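Approval voting in a town of 34 precincts

9 May 2022

Our town has been arguing about how to elect its council for most of a year, and since September I have been going to the meetings. I said I would write up what I think once the charter commission published its draft. The draft is out, so this is that post. It is long.

Some background for readers outside Deramska. We have 34 precincts and a council elected at large, two seats at a time. Every voter gets two votes, and the two candidates with the most votes win. There is no primary and no runoff. When four people run, this works well enough. When nine people run, as they did last time, it works badly. The second seat was won with a little under a fifth of the ballots, and the gap between second and third place was 293 votes. A lot of people felt that two candidates with nearly the same platform had knocked each other out. They may be right. The ballots don't record what people would have done with a different list of names, so there is no way to check.

The commission looked at three things: keeping the present system, ranked ballots, and approval voting. The draft recommends approval voting, in which you mark as many candidates as you like and the highest totals win. I went in favoring ranked ballots and have come around partway.

The case for approval is mostly practical. The ballot looks the same as it does now. The only change is that the instruction "vote for no more than two" goes away. The scanners we own can already read it, and precinct totals can still be added up on a sheet of paper at the end of the night. With ranked ballots the county would need new software and the precincts could not report a final result on their own, as the rounds of counting depend on all the ballots together. The clerk's office told the commission that the software and testing would take longer than one election cycle. I have no reason to doubt that.

There is also the matter of spoiled ballots. Under the current rules, a voter who marks three names for council loses all of those votes. The clerk's report counted 400 overvoted ballots in the council race last time, which is more than the margin for the second seat. Under approval voting, an overvote in that race can't happen. I was surprised how little time this got at the hearings. People talk about strategy for an hour and give two minutes to ballots that were thrown out.

The case against approval is that it asks voters to draw a line somewhere. Suppose you love one candidate, can live with another, and dislike the rest. Do you mark the second one? If you do, you might help that person beat your favorite. If you don't, you might help elect someone you dislike. Ranked ballots let you say which you prefer, and approval ballots don't. People who have used approval in clubs and professional societies report that many members just mark one name and stop. The jargon for this is bullet voting. Supporters say it does no harm, because a person who marks one name has the same vote they had before. I think that is true for a single seat. For two seats at large I am less sure.
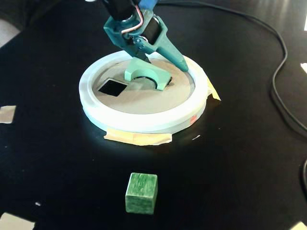 Teal gripper, jaws open over the white ring.

The at-large part is what bothers me, and the draft spends only a page and a half on it. When two seats are filled from one approval count, the same group of voters can fill both. If 51 percent of the town likes a slate of two and marks both names, and the other 49 percent likes a different slate, the first group gets everything. That is already the case today, so approval doesn't make it worse on paper. But today's limit of two votes means a large field splits up the majority as well as the minority, and now and then a candidate with strong support in one part of town gets through. Both of the council members who have come from the Skomska side of the river got in that way, in crowded races with the vote split. Take the splitting away and I am not sure a third one would.

There are methods that deal with this. Proportional versions of both approval and ranked voting exist, and neither is very hard to explain if you have ten minutes and a whiteboard. The commission says they are outside its charge, which was to look at "the method of marking and counting" and leave alone the question of how seats are shared out. I read the charge again last night and I think it could be read either way. The commission read it narrowly. It also set aside districts for the same reason, even though districts were the subject of about half the public comments.

I should say something about turnout, because both sides have made claims that I don't think hold up. The Sorrentino neighborhood group handed out a flyer saying approval voting would raise turnout. I asked for the source at their table and was told it was common sense. The flyer against the change, which had no name on it, said turnout would fall because people would be confused. It had no source either. Council turnout here goes up when there is a governor or president on the same ballot and goes down when there isn't. I would expect that to go on whatever the ballot instructions say. Anyone who wants more people voting for council should be asking to move the election date, and that is also outside the commission's charge.

A smaller point is how results would be reported. With approval voting the percentages add up to more than 100, and the draft leaves it open whether the county should publish share of ballots or share of marks. It should be share of ballots. If 60 percent of voters approved of the winner, people should be able to see that number. Share of marks would make every winner look weak, and the figure would depend on how many names other people happened to mark. I sent this in as a written comment and got an automatic reply.

I would also like the county to keep the anonymous ballot records and publish them, with small precincts combined where secrecy is a concern. Then after one election we would know how many people marked one name, how many marked two, and how many marked five. Most of the argument at the Zekis branch library meetings was over exactly this, and it was all guessing, mine included. The draft has one sentence on records and it says "may."

So where I come out is a lukewarm yes. If the measure goes on the ballot as written, I will vote for it. It gets rid of the overvote problem and lets people support similar candidates without hurting either. It costs next to nothing. I would be happier if it came with a required review after two elections and a promise to take up districts separately, and I have asked for both. If the answer on districts is no, I will still vote yes, but I will understand people on the other side of the river who don't.

The comment period is open until the end of the month. Written comments can be dropped at the clerk's window or mailed. They do read letters aloud at the hearing if you ask for that in the first line, and there is a limit of one page.

A correction to my last post: I wrote that the charter change needs a two-thirds vote of the council to reach the ballot. It needs a simple majority. The two-thirds rule is for emergency ordinances. Thanks to the reader who wrote in about it.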